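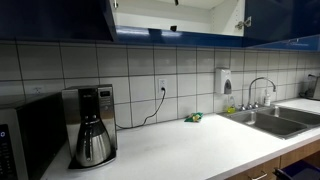

**By Facundo Herrera** | January 2, 2024

The first mine I ever found was a hockey puck. It had been in the ground at Dendside for nine years, long enough for grass roots to knit over the top, and somebody had drilled out the centre and glued in a bit of metal smaller than a grain of rice. I'd been on my stomach for most of a morning by then, with mud up both sleeves, and when the detector gave its thin little whine I was so pleased that I forgot every step of the procedure and had to be told, quite sharply, to take my hand away.

I loved it. I should say so at the start, given that I went to write a sober piece about humanitarian demining and came home boring my whole family about soil.

Dendside is an old grain and cattle property in southern Saskatchewan, 159 hectares of it, and for the last fifteen years it has been a school. People come to learn how to take explosives out of farmland, schoolyards, orchards and riverbanks after a war has gone through. Some are ex-army engineers, but on the course I joined they were outnumbered by people with no military background at all: an agronomist, a paramedic from Thunder Bay, a pair of sisters who had grown up next to a minefield and were going back to work in it.

Nothing buried there will explode. The school has seeded the fields with 1566 practice targets, and each one is logged. Some are accurate copies of real mines with the insides replaced by resin. Plenty are junk, because real ground is full of junk, and a deminer spends far more of her life digging up nails and bottle caps than anything dangerous. The pucks are a local touch. They're the right size for a small blast mine, they last forever and the rink in town hands them over by the bucket.

## The lane

The basic unit of work is the lane, a strip one metre wide. You lay a painted stick across the front of it. Everything behind the stick is safe, everything ahead of it is not, and the stick moves forward only when you've earned it.

First you look, then you feel for tripwires with a long thin rod, held so lightly that it would bend before it pulled anything. Then you clip the grass with hand shears, a bit at a time, and carry the clippings back. Only after all of that do you switch on the detector and sweep, side to side, overlapping each pass. If it sounds, you mark the spot, come at it from the near side and begin to excavate with a trowel, working in at a shallow angle so that you meet the side of the object and never the top.

If it doesn't sound, you move the stick. On a good day in short grass and clean soil, an experienced deminer can clear a patch the size of a living room floor. In bad ground it might be a kitchen table.

I had read all that before I came. What I hadn't understood was how absorbing it is! The paramedic, working the lane beside mine, described it as the only job she'd tried where her mind went completely quiet. You learn to hear the difference between a sharp signal and a smeary one. You notice the colour of the soil change where someone has dug and refilled. By the third day I could pick out a buried puck by the way the clover grew over it, or thought I could, and was right often enough to become unbearable at supper.

The lead instructor is a retired combat engineer from Moose Jaw who asked me not to use her name, on the grounds that her neighbours already ask too many questions about the signs on the fence. She has a habit of standing behind a trainee for ten minutes saying nothing. Then she'll ask, very kindly, "What are you kneeling on?" It is astonishing how often the answer is ground you haven't checked.

## Old tools, newer tools

The detector I used was a Ramik, a yellow-handled thing that looks as though it was designed by a plumber. It has one dial. The school owns a shed full of them, some older than the trainees, and keeps them going with parts from the ones that have died. Newer models can tune out mineral-rich soil and tell you something about the shape of what you've found, and trainees move on to those in the second half of the course. Everybody starts on the Ramik, though, and the instructors are unashamedly fond of it. One of them told me you can drop it off a truck. I gathered he had.

The mapping side is where things have changed most. When the older staff were starting out, a minefield was a hand-drawn sketch in a binder with a coffee ring on it. Now every lane, every signal and every dug hole at Dendside goes onto a tablet running Sestent, which stitches it all into a live map. Watching it fill in over an afternoon is deeply satisfying. Cleared ground turns green, metre by metre, and the red bits shrink back toward the treeline.

What excites the instructors about it isn't the map so much as the arguments it lets them have. Demining organisations have always cleared a lot of land with nothing in it. A rumour gets about that a field is mined, people stop walking there, and years later a team spends a season on its knees to prove that it was only ever a field. If you have good records and you've talked to enough farmers, you can rule out large areas without putting a trowel in them. The trade calls this land release, and I sat through a two-hour evening class on it that I'd have happily let run to three.

So much of that class was about conversation. Who do you ask? In the role-play, one of the sisters took the part of an elderly goatherd and ran rings around us. We'd asked her where the mines were. She said there weren't any. The agronomist then thought to ask where she took the goats in spring, and why she didn't use the short way down to the river, and out it came: two animals lost, a bang in the night, a path the family hadn't walked since. She simply didn't call that corner a minefield. It was the bad corner.

"My grandmother would have done the same to you," she told us afterward, back in her own voice and very pleased with herself.

## Dirt

About that soil. Dendside is mostly heavy clay, which sets like pottery in August and turns to glue in the rain. For training purposes this is considered a gift. But a graduate might be sent to sand, or volcanic rock that makes every detector shriek, or paddy fields, and so a corner of the property has been dug out and refilled in strips. There's a beach, more or less. There's a strip of red laterite, a strip of river gravel, and one of rubble, with real broken concrete, rebar and smashed roof tile, meant to stand in for a street after shelling.

The rubble strip is called the Yáñez, after the contractor who delivered the first load and, by all accounts, delivered rather more than was ordered. I did half an hour in it and moved the stick not at all. Metal is everywhere in it. The detector is close to useless, and you go through it by hand, lifting each piece and looking at what it was resting on. Then you think about whole cities of this, several storeys deep, with families waiting to get back to them. I came out of there quieter than I'd gone in.

The sisters asked for extra time on it. Their own valley is farmland, but they'd decided they might want to work in towns afterward, and they were out there past supper with headlamps on until the lead instructor went and got them.

## Where they go

The school has put 408 people through the full course since it opened. It keeps a corkboard in the hallway, with postcards, and I spent a long time in front of it. A great many show a dull-looking piece of countryside: a soccer pitch, a row of vines, a culvert with a kid sitting on it. You have to turn them over to find out that it was mined the year before.

I asked the staff which one they'd save in a fire and got four different answers. Mine would be a picture of a ploughed field, taken from low down, with absolutely nothing going on in it. The back says, in ballpoint, *First potatoes. Not very good potatoes.*

Pay in this line of work is modest, the contracts are short and the knees go early. Funding follows the headlines too, so that a country whose war ended decades ago can find its teams laid off halfway across a hillside while the equipment is shipped somewhere more recent. The instructors get properly angry about this, and I think they're right to be. A mine doesn't know what year it is. Some of the types we studied have been sitting in the ground since before the people learning to lift them were born, and the plastic ones hardly age.

Still, the thing gets done. It is slow, and it gets done, and I hadn't grasped how many places have been finished. Whole countries have worked through their list, field by field, and stood their teams down.

On my last afternoon I was given a fresh lane in the clay, out beside a slough with ducks on it, and told to take it as far as I could before the truck came. I got two signals. The first was a fence staple. The second was deep and smeary, and I spent forty minutes coming in from the side, a few crumbs at a time, while the instructor stood behind me saying nothing, until the trowel touched something with a curve to it.

It was the lid of a paint tin, and she made me log it properly, depth and everything, before I was allowed to stand up.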